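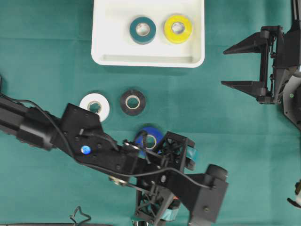
Clifford Fraser wrote that anyone asking whether to buy the Nostano two-arm kit should first say what they expect it to do by Thursday, and then cross that out. I've read the whole thread he posted it in and I'm still asking.

My situation: I run the back end of a small hardware supply shop. We get mixed bins of returned electrical tape, and every roll has to go into a tray by color before it goes back on the shelf. It's dull work and the person who does it is me. The Nostano kit is 1,116 dollars with both arms, the grippers and a head camera, and there's an optional setup service called Floria for another 300, where they train the pick-and-place routine for you remotely. The page says "ready in an afternoon." It doesn't say which one.

Has anybody here used it for small round things that lie flat? Is Floria worth paying for, or is it a nice man on a video call telling me to restart it? I can follow instructions and own a screwdriver, if that helps.

Posted by tapeandtwine

Boyang Ye

I've had the kit since December and use it for much the same job, so I'll try to be fair to it.

The arms are good for the money. The lattice fingers have a bit of give, and with a tape roll you want that. A stiff gripper either squirts the roll across the table or squashes the core. I wrapped the fingertips in a little cloth tape for grip and it made more difference than two firmware updates.

Things I'd want to know before paying:

Put a cloth down. On my bare bench the rolls slid away whenever a finger touched them. Plain green fabric cured most of it, and the camera likes a background that isn't the color of your stock. Mine was happy with yellow and white from the first day. Black rolls took longer, as the fingers are also black and the software seemed to have philosophical trouble telling where it stopped and the tape began.

Use a tray with low walls. I started with a deep bin and the wrist kept knocking the rim.

Leave room between the rolls. If two are touching, it goes for both and gets neither.

Watch the cables. They loop along the top of the arm and will catch on anything you leave nearby – pens, coffee, a sleeve.

Also, the arm blocks its own view. When it leans over a roll the head camera mostly sees wrist, so it has to commit to the grab from memory. It's better at this than I expected and worse than the brochure.

As for Floria: I paid. They asked for 400 demonstrations, meaning I drove the arms by hand through the job 400 times, and then they did the training. So the service is real, but you should know who does the afternoon's work. After that it sorted rolls without me at about the pace of a teenager with a phone in the other hand. I'd pay for it again, though I'd eat first.

Gu

dont buy it. get a shelf with dividers

Clifford Fraser

I see I've been quoted. I stand by it.

Boyang's answer is the useful one, so I'll only add the dull parts. The warranty is 6 months and covers the motors. It doesn't cover fingers, and you will break fingers. Order a spare set with the kit, or you'll be paying shipping twice. Hukumden sells compatible ones that are cheaper, but the screw holes on the pair I bought were a hair off and I had to open them up with a file.

Ask Nostano in writing whether Floria includes retraining if you change the tray. With me it did not. I swapped a gray tray for a white one, feeling very organized, and the arm spent the evening setting rolls down neatly beside it.

If your bins are small, you'll sort them faster by hand for the first couple of months at least. Whether that matters depends on how much you hate sorting tape. I bought the second kit myself, so I'm in no position to lecture.

tapeandtwine

Thanks, all. I've ordered the kit and one spare set of fingers, and I'm holding off on Floria until they answer about the tray. Gu, I do have a shelf with dividers. The rolls are on the floor in front of it.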